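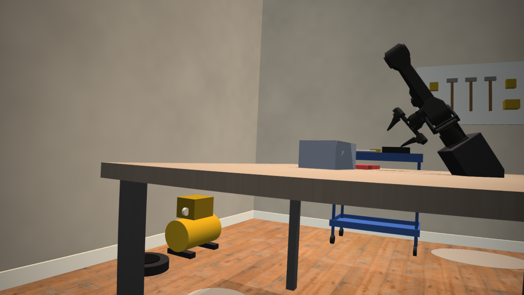 The black arm on its wooden table, with the box and the red block beside it, in simulation.

I'd asked Serpil Bozkurt for a quick chat about what her shop spends on robots, and we ended up talking through two pots of tea! She plans equipment for Givmont, a small repair and assembly outfit, and she had the simulated workshop open on her laptop before I'd even found a pen.

"Everybody wants to talk about the arm," she told me. "I want to talk about the table." She means it, too. Her first budget had a nice fat line for the arm and hardly anything for what goes under it, and she had to go back in November and ask for more money. (She did not enjoy that meeting.)

So now she lays out the room on screen first. The compressor goes in, the blue cart goes in, even the hammers on the pegboard. "I put in the stuff we'd really have lying about," she said. "If I can't get the cart past the table on my screen, I'm not signing for the table."

I asked if the simulation wasn't a bit of a luxury for a shop that size. She laughed at me. The license from Derno is $200 a month and she's planned on 3 months of it, while a single visit from an integrator would cost her $300 before he'd opened his bag. "And I can move the arm as often as I like, nobody bills me for it."

Her colleague Erhan Tekin wandered in around then and wanted it known that he'd asked for 2 arms. He's getting one. "He can have the second when the first one's busy all day," Serpil said, and he rolled his eyes and went off with the last biscuit.

What does she still worry about? Grippers, mostly. She's got quotes from Mekell and Gündoğdu and they don't cover the same things, one includes spare fingers and the other leaves out the cable. She's been redoing both on one sheet, line by line, so she can compare them properly, and she's holding the order until that sheet is finished. Training is on there as well, under Erhan's name, and he hasn't picked his dates yet.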